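Pollholm sets January start for second round of gripper purchases

November 11, 2023
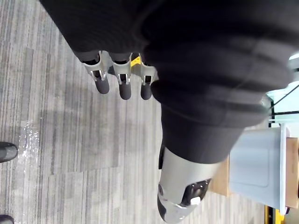 A three-fingered hand and a fabric-covered arm over the carpeted floor at the Sultville site.

Pollholm has approved the equipment plan for the second stage of its handling cell in Sultville, with purchasing to open in January. The plan covers 6 additional three-fingered hands, spare fingertips, fabric sleeves for the arms and a service allowance for the first year of use. The arms themselves are carried over from the first stage.

The decision follows a review of running costs at the site. According to the review, the purchase price of a hand was a poor guide to what it cost to keep in service. Fingertips and sleeves were originally booked as office consumables and did not show up in the equipment budget at all. They now have their own line, and each hand is entered in the plan together with the parts it is expected to use up.

Fingertips are the largest item on that line. Pollholm will order 123 of them in a single lot and hold them in Sultville. The first stage bought them in small batches as they wore out, and delivery times left hands idle more than once. Tips are to be changed on a fixed interval of 2000 operating hours, or earlier if the rubber shows cuts or loses grip in the weekly pull test.

Sleeves are handled differently. The knit covers keep dust out of the joints and protect cables that run along the arm, but they have to come off for most service work. The company asked for covers that open along the full length, so that a technician can reach the wrist screws without unplugging anything. Two suppliers, Szalai and Stestosmont, have quoted on that basis. Szalai's sleeve is cheaper and closes with a zipper. Stestosmont's uses a hook-and-loop strip and can be washed on site. Both are to be tried on working arms before the order is placed.

The hands will come from a single source. Pollholm considered splitting the order and decided against it on the grounds of spare parts: two hand models would mean two sets of hinge pins, two fingertip sizes and separate calibration files. The plan puts the extra storage and training at more than the discount a second supplier had offered.

Floor space was the other open question. The first stage was set up in a carpeted office area with bins and tables brought in as needed, and the second will stay in the same part of the building. A move to a hall with a sealed floor was priced and postponed. The plan does set aside money for overhead cable routing at each station and for tables of one standard height, which the review named as the cheapest available fix for repeat setup time. Moving a station and setting it up again currently takes most of a shift.

Service is budgeted per hand and not per station. Each hand gets a log sheet that starts on delivery and follows it from arm to arm. Entries are limited to operating hours, tip changes, joint faults and time out of use. The figures will be compared with the supplier's stated service life at the end of the year – the first time the site will have numbers of its own to set against a quotation.

Bids for the hands are to be submitted under reference 1619. Suppliers must state delivery time, minimum order for fingertips, and how long parts will remain available after the model is withdrawn. Bids without a price list for individual joint parts will be returned.

Delivery is planned in two lots. The second lot will be released once the first has passed acceptance, which consists of a repeated pick from a plastic bin, a hold test and a check of each finger joint for play. Integration work on the existing arms will be done by site staff and is not part of the tender.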